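Seeing the dark again

1/27/25

I grew up with proper dark nights and I don't think I ever once thanked anybody for them. My gran's house was at the far end of Pornholm, past the last street lamp, and if you went out to the coal shed after tea you had to go with one hand on the wall. My brother and I used to dare each other. I was always the one who came back without the coal.

Where I live now the sky is a sort of weak orange all night long, and I'd stopped looking up altogether (what for?). Then last April we went to stay in Gisidau, which is 280 miles from here and feels a good deal further, and on our first evening I stepped out of the back door to shake the tablecloth and just stood there holding it. So many stars! I'd forgotten they go right down to the hedges. My tea went cold on the step and I didn't mind a bit.

Since we got home I've been trying to get a bit of that back. I bought thick curtains and a second-hand star chart, the sort with a wheel you turn, and I've been reading anything I can find with a night in it. Naturally that took me back to Van Gogh, who I'd rather gone off after seeing him on so many tea towels. He painted his sky from the view out of an asylum window, which I knew once and had let slip, and it's a much stranger and lonelier picture than the tea towels let on.

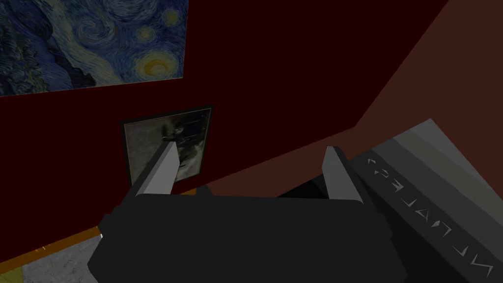
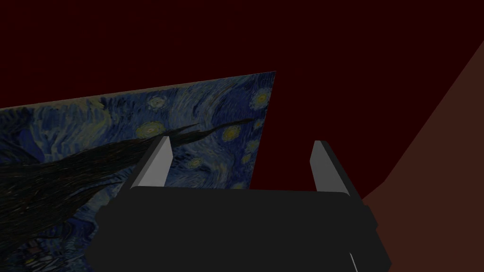
The Starry Night on the wall, and again from close to.

My friend Rostislav Krajčí, who is far more sensible than me about all this, told me to stop reading and go outside. He drives 40 minutes to the top road above Listis, parks by the field gate and turns everything off, phone included. The first time I went with him I lasted 2 minutes before I wanted to check something. You do have to be patient with your eyes, they take a good while to settle, and one glance at a bright screen sends you back to the start.

It was bitterly cold and I'd worn the wrong shoes, but we found Orion and the Pleiades, and a smudge that he swore was Andromeda and I swore was my glasses. We stayed 90 minutes in the end. I had two pairs of his socks on by then.

We're going up again at the next new moon if the cloud keeps off. I've got boots this time, and I'm bringing soup.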